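Hodden Narrow Cabinet, Single Door

Item 29-H. White body, dark gray edging, short dark legs, long black door handle. Assembly required. Ships in one carton.

The maker calls this one a "whole-room storage solution." We'd call it a tall, skinny cabinet with a door. We stock it anyway, as it fits in gaps where the wider Skistis won't go, and people kept asking. If you have the floor space, look at the Skistis first.

The handle is the best part. It runs vertically near the edge of the door, so kids and grown-ups can both find a spot to grab. There's a curved bar on top as well, which the brochure says is for carrying. Raelene Donnelly in our warehouse tried that in October with the shelves loaded and does not recommend it. Empty it first — or get a second person. 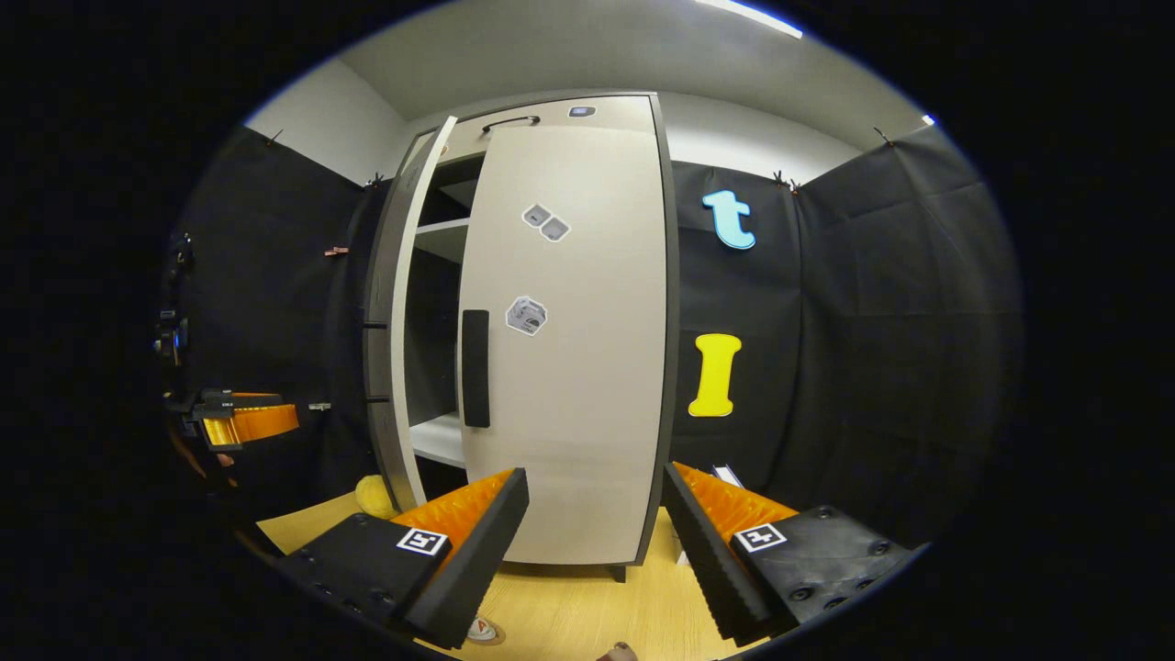

Hodden cabinet with the door partly open, white shelves inside. Stickers and wall letters not included.

We're also not sold on the "soft-touch finish." It felt like any other painted door to us. Stickers do hold on it, if that matters in your house, and peeling them off is your problem.

Put it together on a rug and allow some 17 minutes. The printed sheet says 8. Bhavana Kaimal has built more of these than anyone here and has never come close to that.

Wall anchor: sold separately, and we wish it weren't. Buy one.

Returns accepted unassembled only. Price and stock checked 12/28/21.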